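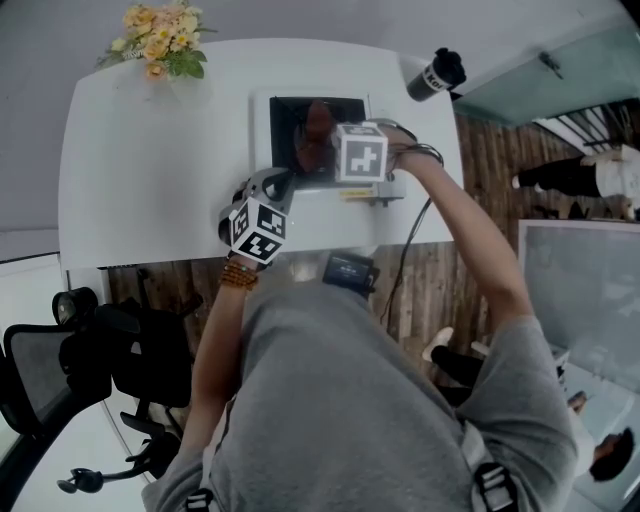 The white desk, with the small white appliance at center.

**Gundard desk, 112 cm, white**

I bought this desk in August to replace a kitchen table I had been working at for 5 years. Ivone Barbosa at the Clellon store talked me out of the larger size, and she was right. It fits the wall between the window and the closet with a hand's width to spare.

Assembly took me 2 hours alone. The instructions are drawings only, and step four shows the crossbar upside down. If your holes don't line up, flip it. The bolts are fine. The hex key that comes in the bag is soft and rounded off before I finished, so use your own.

The top is flat and wipes clean with a damp cloth. Coffee left overnight came off. Blue ballpoint did not, not completely. The front edge is square and a little hard on the forearms if you type all day -- I ended up putting a mat there.

It wobbles slightly front to back on carpet. On the wood floor in the hall it was steady. Edivaldo Assunção, my neighbor, has the Dedside model, and his is stiffer but also a good deal heavier to move.

There is no cable tray. The Duda clip-on tray fits underneath if you take out the middle screw first. That should be in the listing and isn't.

Delivery was on time, one corner of the box crushed, desk undamaged. Four stars. I would buy the same size again.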